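Serkik Hand-Held Gripper Kit: Bench Guide
Section 5. Comparing pad sets on soft items

5.1 What this section covers

The Serkik kit ships with two pad sets. The Clekmont pads are hard, rectangular and flat on the inner face. The Anville pads have the same outline and screw pattern with a softer face. Both fit the same finger, and either set can be used on the left or the right gripper.

Hard items rarely show a difference between the two. Fabric does, so the comparison is run on a cloth item: first with each gripper alone, then with both together. Allow an afternoon for a full comparison including the pad change.

Do Section 4 (zero position and jaw travel) first. If the jaws don't close evenly with nothing between them, the results from this section are no use.

5.2 What you need

Both hand-held grippers, cabled and switched on
One pad set fitted, the other within reach
A printed fabric item with seams and at least one loop, ribbon or other loose end
A small, light cardboard box
The small driver from the kit
A copy of the record sheet (Appendix B)

A printed item is easier to work with than a plain one. You can name a fold by the motif on it and go back to the same place on the next attempt. Use the same item for both pad sets. A new item of the same type will be stiffer than one that has been handled all day.

CAUTION: Keep fingertips away from the jaws while the gripper is powered. The trigger spring is light and the jaws will close if the handle is knocked.

5.3 Setting up the table

1. Check that the tabletop is clamped and doesn't shift when you lean on it.

2. Route each gripper cable behind the hand and leave a loose loop. Move the gripper to each corner of the table in turn. If the cable pulls at any corner, give it more slack.

3. Wipe the jaw faces with a dry cloth. Don't use alcohol on the Anville pads. It makes the face slippery for the rest of the day.

4. Press on each pad with your thumb. It should not rock. If it does, tighten the two screws a little at a time, switching between them.

5. Look at the picture from each gripper camera on the monitor. Both fingertips must be in view with the jaws fully open. If one is missing, loosen the camera mount, correct the angle and repeat Section 4.

Note: Some wear on the pad edges is normal. Replace a pad when the edge is chipped or when it leaves marks on the fabric.

5.4 Single gripper: approach

1. Drop the item on the table from a low height and leave it as it lands. Do not smooth it out.

2. Choose a fold that stands up from the table or hangs slightly clear of it. Write its location on the record sheet.

3. Open the jaws fully and bring the gripper in low, with one finger on each side of the fold.

4. Stop before the fingers touch the fabric. Check on the monitor that the fold sits between the two pad faces. If it is off to one side, move the whole gripper. Turning the wrist changes the angle of the pads and makes attempts hard to compare.
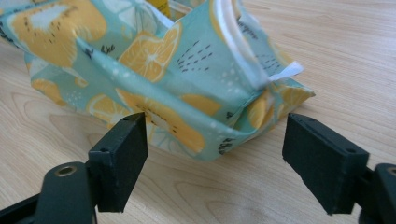

Figure 5. Jaws open with the fabric slightly beyond the fingertips. Note the lower fold between the two fingers.

5. Move forward until the fold is at least halfway down the pads. A fold held only by the tips will usually slide out on the lift, whichever pads are fitted.

6. Close the jaws with a steady pull and go on to 5.5.

Ifeanyi Ezeani, who wrote the first version of this procedure, counted an attempt as failed if the fingers pushed the item before closing. We no longer do this. Write "pushed" in the comment column and carry on.

5.5 Single gripper: hold and lift

1. With the jaws closed, wait for a slow count of two.

2. Look at the line where the pads meet. Fabric should be held along it, with no large bunch at one end. A bunch at one end forces the pads out of parallel and loads one screw more than the other.

3. Lift straight up until the item clears the table. Hold, then lower it and open the jaws.

4. Mark the attempt as held, slipped or missed.

5. Drop the item again and repeat until you have 20 attempts.

6. Change to the other pad set, redo steps 3 and 4 of 5.3, and run another 20.

Note: Do not skip the missed attempts. A pad set that misses often and never slips needs a different fix from one that grabs every time and then lets go.

5.6 Two grippers: cloth and box

This part shows how the pads behave when the cloth has something inside it. It needs a little practice. Do a few attempts that you don't record before you start.

1. Bunch the cloth loosely in the middle of the table and make a hollow in it.

2. Set the box in the hollow. The cloth should come partway up the sides.

3. Hold one gripper in each hand and bring them in from opposite sides, jaws toward the cloth. Keep both mounting plates facing up. If a plate tips toward you, your elbow is too low. 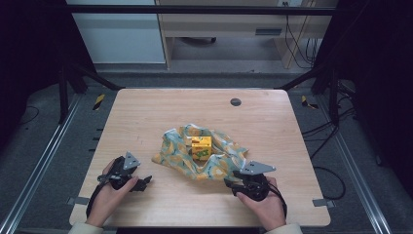

4. Take a fold with the left gripper first and hold it still. Then take a fold with the right. Closing both at once tends to drag the cloth from under the box, and you won't be able to tell which side caused it.

5. Raise both hands together, slowly, until the box starts to move with the cloth. Stop there. The box doesn't have to leave the table.

6. Lower both hands, open the right jaws, then the left.

7. Record each side separately. Run 13 attempts with each pad set.

CAUTION: Don't use a heavy box. Anything over 200 grams can twist the fingers outward, and the linkage bushings will wear early. If you hear a click as you lift, stop and check all the bushings before the next attempt.

5.7 Checking for caught parts

Soft items with ribbons, elastic or drawstrings need an extra look. A thin strand can get caught at the jaws along with the fold. The item may then stay up because of the strand, even if the pads have lost the fabric.

1. Before you lift, look at the top and bottom of the jaws on the monitor.

2. If a strand is caught, write "strand" in the comment column and finish the attempt.

3. After opening the jaws, pull the strand free by hand with the gripper switched off. Check that none of it has gone into the linkage. 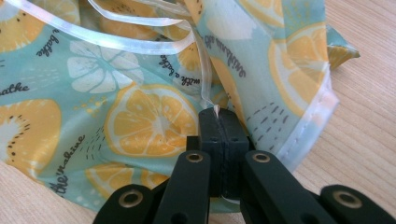 Figure 6. Pads closed on a fold. A clear strand is caught at the top of the jaws; record as "strand".

Attempts marked "strand" stay on the sheet but are left out of the held total. Dzifa Sowah asks that they be kept because the Antwi logging program uses them to flag the matching video. Type the comment exactly as shown, in lower case, or the program will not find it.

5.8 Reading the results

Compare the held totals for the two pad sets on the single-gripper sheets first. A difference of one or two attempts means very little. Run the set again before you choose.

If one set slips more, look at where the slips happened. Slips on seams and hems point to pad pressure, so go back to the spring setting in 4.3. Slips on single layers point to the pad face, and the other set is probably the better choice for your items.

If the left and right grippers give different totals with the same pads, swap the grippers between hands and repeat 5.6. When the lower total moves with the gripper, check its pad screws and jaw travel. When it stays with the hand, more practice usually fixes it.

Leave the chosen pads fitted, put the other set back in its bag with its screws, and write the pad name on the label on each handle. Continue with Section 6, Camera exposure.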